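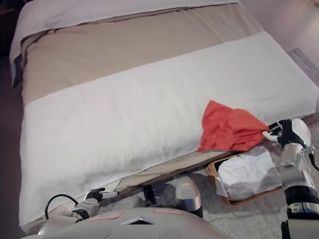

I've been thinking about grip force for two weeks now, which is a sad thing to admit at a dinner party (I admitted it at a dinner party). But I want to make a case, and the case starts with a fault so boring that it almost didn't get written down.

We were running a cloth-handling trial in August. The job is the kind of thing your grandmother did without looking: pick up a crumpled cloth off a towel on a bed, lift it, shake it out a bit, lay it flat. Two arms, two hands, soft target. No knives, no stove, no stairs. When people ask me where home robots should start, I always say bedding, because what on earth could go wrong with bedding?

Well! On run 281, the right hand closed on a corner of cloth and didn't let go. The release command went out. The log says the hand received it. The log also says, cheerfully, that the fingers opened. They had not opened. So the arm went on to its next move believing it was empty, and it dragged the cloth, the towel and a good part of the blanket toward itself until the load limit finally tripped. That took 31 seconds. Go ahead and count that out loud sometime. It's forever.

Nothing broke and nobody was hurt, and that's where I start to get cranky, because the first draft of our report called it a "minor linen event." I laughed, and then I stopped laughing. Swap the towel for a sleeve. Swap it for the hem of a nightgown with a person in it, someone who can't sit up fast. A machine that thinks its hand is open when it's shut is not having a laundry problem.

The cause was dull too. Our controller, Honik, treats "open" as done once the motor current settles. Current settles when the fingers reach the end of their travel. It also settles, as we now know, when a fold of thick fabric wedges in the finger joint and the motor gives up politely. Same number, same green check in the log. Apostolos Margaritis found it on a Thursday night by stuffing a washcloth in the joint over and over, and he got it to fail 23 times out of 24. I've never seen a man so happy about a washcloth.

The fix we shipped is one more check: look at the finger position, and if it doesn't match, stop the arm. Stop everything. A few people on the team hate it. It halts too often, they say, and a robot that freezes over a stray thread looks dumb in a demo. Sure, it does look dumb! I'd like it to look dumb. My old toaster looks dumb too when it pops early, and I've never lost an eyebrow to it.

What bugs me most is the idea that soft things make for safe jobs. You hear it everywhere, and I said it myself for years. Cloth snags and wraps, and it ties whatever is on one end of it to whatever is on the other. A hard cup either is in your hand or it's on the floor, and you know which. With a sheet you can be holding it and have no clue.

So my ask is pretty small. If you build these, don't let the motor grade its own homework. Check the hand with something besides the thing that moves the hand, and write down the boring faults with the same care as the scary ones. We've changed the title of our report, by the way. It's now "Failure to release," and it runs four pages longer.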